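Most arguments about training data for household robots are arguments about quantity. At Trosero we logged 992 episodes of laundry loading by February, and the first question from anyone outside the group was when we would reach the next round number. I think that is the wrong target, and I think we have the evidence in our own logs.

Of those episodes, 600 were recorded with the same starting layout: box on the floor, door open, arms in the ready pose. The operators got very good at it. Their paths became short and regular, and the variance between one episode and the next fell week by week. A policy trained on that set did well until the box was moved a hand's width to the left. Then it reached for the place where the box used to be.

The remainder were messier. Angharad Sayce ran them with a rule that something had to change before each attempt – the pile, the angle of the door, the height of the first grasp. She also kept the failures, including dropped sleeves and second tries. Trained on 80 of her episodes alone, the policy recovered from a missed grasp more often than the one trained on all 600 tidy ones.

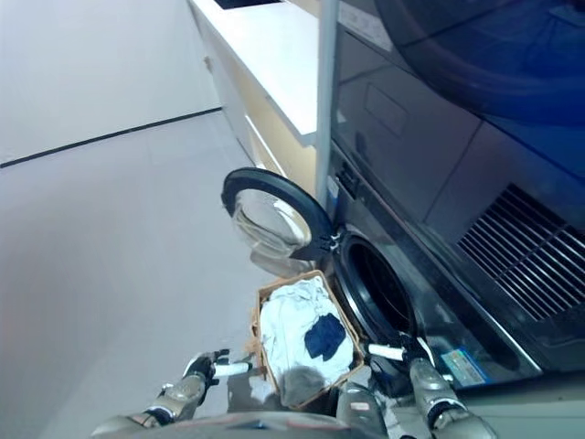 Miklós Farkas objects that variation is easy to praise and hard to label. If every operator changes what they like, he says, the set drifts towards whatever amuses the operator, and the gaps are no smaller for being irregular. He would fix the layouts in advance and draw them at random.

I accept half of that. A drawn schedule is better than habit, and we now use one with 14 starting conditions. It does not cover what happens after the first grasp, where most of the useful variation lies. Cloth rarely ends up in the same shape twice, and an operator who is told to restart after every slip throws away the part the learner most needs.

My proposal is modest. Report the number of distinct starting conditions beside the number of episodes. Report how many episodes contain a recovery. Stop deleting the slow ones, and pay operators by the hour, so that a difficult garment costs them nothing.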